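4. Comparing Gripper Fingers on the Appliance Bench

This section covers the microwave trial, the second of the two bench trials in the Skoveck set-up guide. Use it when you are choosing between the short and long fingers for a parallel gripper, or when you have changed the finger pads and want to know if the old settings still hold. The arm must already be calibrated as described in Section 3.
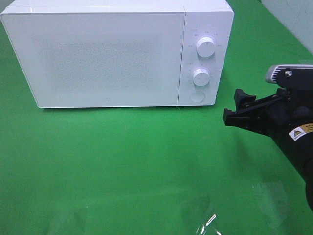
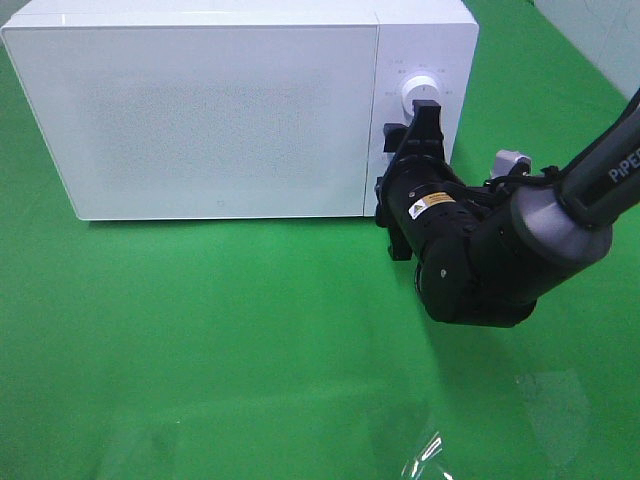
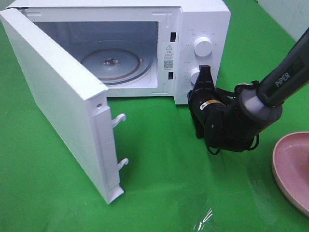
Arm and microwave on the green bench surface.

4.1 Before you start

Unplug the microwave. The trial uses the door, the button and the knobs only, and none of them needs power.

Set the arm speed limit to "Trial" in the Arkus controller. Do not use "Run" until both finger sets have finished a full pass.

CAUTION: Keep hands out of the reach of the arm whenever the drive light is on. If you need to move the appliance, press Hold first and wait for the light to go out.

4.2 Mounting the fingers

1. Send the arm to the Service pose.
2. Open the gripper all the way and press Hold.
3. Remove the old fingers and put the screws in the tray.
4. Fit the new fingers. Tighten each screw a little at a time, going back and forth between the two sides.
5. Release Hold and run Gripper > Find Zero. The fingers close once, slowly, and open again.
6. Enter the finger set name. Use the same spelling every time, or the log will treat it as a new set.

NOTE: Find Zero must be repeated after every finger change, even if you are putting the same pair back on.

4.3 Teaching the approach

1. Jog the gripper to a point in front of the knob, with the fingers open.
2. Line up the wrist with the knob shaft by eye, then check it from the side camera.
3. Save the point as KNOB_NEAR.
4. Move in until the knob is between the fingers but not touched. Save as KNOB_GRIP.
5. Back out along the same line. If either finger catches, delete both points and start again with the wrist turned a few degrees.

Teach the door points the same way. The door swings a long way out, so save DOOR_CLEAR well outside its path. Tobiloba Ogbonna's notes in Appendix B list the wrist angles that worked at the Keltside bench. Treat them as a starting point, as they depend on where your arm is bolted down.

4.4 Running the comparison

1. Load the trial file and choose the finger set.
2. Set the grip force to 6 on the controller scale.
3. Set the number of cycles to 600.
4. Close the door, turn both knobs to their start marks, and press Start.
5. When the pass ends, save the log, change the fingers and repeat from step 1.

The controller stops by itself after 2 missed grips in a row. Write down the cycle number shown on the screen before you clear the stop.

NOTE: Do not raise the grip force partway through a pass. If the fingers slip, let the pass stop and start a new one at the higher setting. Mixed passes cannot be compared.

4.5 Error 213

Error 213 means the fingers closed past the expected knob width. Check these in order:

- The finger set name matches the fingers on the gripper.
- Find Zero was run after the last change.
- The microwave has not shifted on the bench.
- The finger pads are not worn or peeling.

If the error comes back, teach KNOB_GRIP again. Send the log and the finger set name to Pei-shan Su if it still shows after that.

Go to Section 5 for camera placement.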